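Dolloslow > Projects > Teaching by hand > Interviews

"People imagine a joystick," she says. "Most days there's no robot in the room at all."

She runs demonstration recording for Dolloslow, a small automation outfit that began with remote-controlled arms in a warehouse and now does most of its teaching with hand-held grippers. An operator takes one in each hand and does the job. The recordings are used later to train the arm. She has been at it long enough to have opinions about cardboard.

We spoke at her kitchen table on 27/10/2024, with the kettle going and a neighbour's mower outside. She asked not to be named, as the firm prefers it that way, and she was happy enough to talk about the rest.

The current work is household packing and unpacking. Bags in and out of boxes, mostly, done in ordinary rooms. The project is called Casota, and the target for the snack set is 300 good demonstrations. When we met they had 121.

"The count only moves when somebody has watched the whole thing back," she says. "We record more than that. A fair few get binned."

What gets one binned? Hesitation, she says, more than dropping. If an operator drops a bag and picks it up again, that can stay in. A robot will drop things too and it needs to see what comes next. But if the operator stops halfway to think about where a packet should go, the arm learns to stop halfway as well.

"You end up with a machine that pauses over the box for no reason. We had that with Dorka. It took us weeks to work out it had come from one person's recordings. Mine."

Dorka was the first system they trained, and it was taught by remote control. The operator sat at a desk with a pair of handles and watched the arms on a screen. She liked it less than she had expected to. There was a short lag, and no feel for how hard the fingers were squeezing.

"With a tin you don't care. With a bag of chips you care a lot. You'd crush it and not know until you looked."

Holding the gripper in your own hand gives some of that feel back. You can sense the bag give. She says new operators usually squeeze too hard for the first 20 goes or so, then ease off without being told.

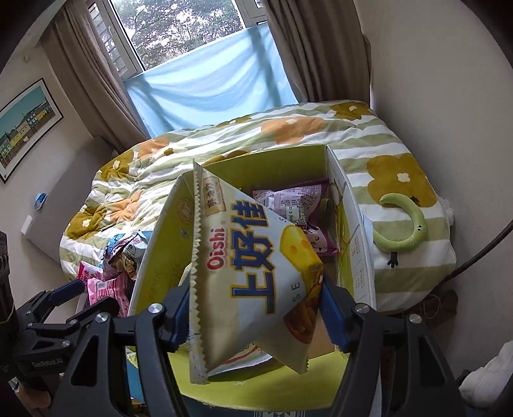
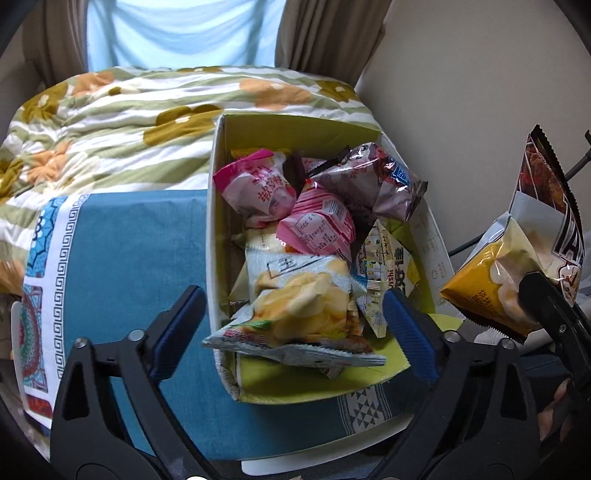
Snack packets and the open box, from the hand-held grippers.

Bags are awkward to teach, she says. The air inside shifts, the film slides on itself, and the same packet never sits the same way twice. She tells operators to look for a part that will hold its shape and to bring both fingers in at the same speed. If one side arrives first the packet swings.

Boxes have their own troubles. Flaps are the worst. "An open flap catches everything. You go in low, you catch the flap, the box walks toward you. I don't let people tape them back. A flap at someone's house won't be taped."

She is just as firm about leaving rooms alone. Operators don't tidy before they begin, and they don't draw the curtains. Bright windows give the software trouble, and she would sooner it had that trouble now.

I asked whether using two hands made it harder. She thought about that for a while.

"Harder to teach, easier to do. You've been using two hands all your life. But one of them is usually doing something dull, like steadying, and people forget it's there. They let it drift. Then the robot's other arm drifts." Her advice is to give the idle hand a job, even if the job is keeping still.

Remote control hasn't gone away. Dolloslow still uses it at the Myklebust site, where the loads are too heavy for a hand-held tool, and for correcting a trained arm when it gets stuck. An operator takes over for a few seconds, sorts out the problem and hands control back. Those short corrections are worth a lot, she says — often more than another full recording.

The Casota set is due to close in December. After that she wants to move on to laundry, or possibly cutlery drawers. She'd be glad of 100 demonstrations of either before anyone starts talking about results.

"Cutlery, I reckon," she says. "I'm sick of chips."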